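Tuesday night and I'm finally dealing with the fridge. It's been on the list since September, so be proud of me.

Step one was getting everything onto the counter on an old tea towel coloured cloth so I could see what we've got. Step two was a good wipe.

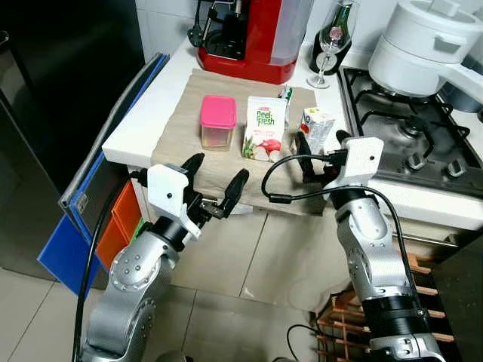
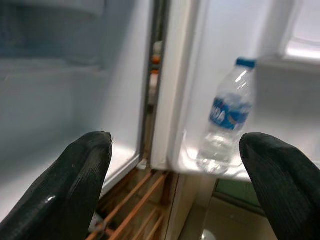

Lychee juice on the counter in the first one, water bottle in the door in the second

The Peel Fresh is the tall one. I got hooked on lychee juice when we lived in Stolton and paid way too much for it at the Girero on the corner. Still my favourite flavour, no regrets.

The little square tub with the pink lid is my go-to for leftovers - I'd buy 100 of them if I had the cupboard space!

My new rule is tall stuff in the door, small cartons together on one shelf, tubs at eye level. I forget about anything that goes in behind the milk, every single time.

Also does anyone have a trick for cleaning the rubber seal around the door? I've been going at ours with an old toothbrush and bicarb and my arm is killing me.

Someone told me to just use warm water and a bit of vinegar - trying that tomorrow. Freezer is next, and I'm a bit scared of what's at the back of it.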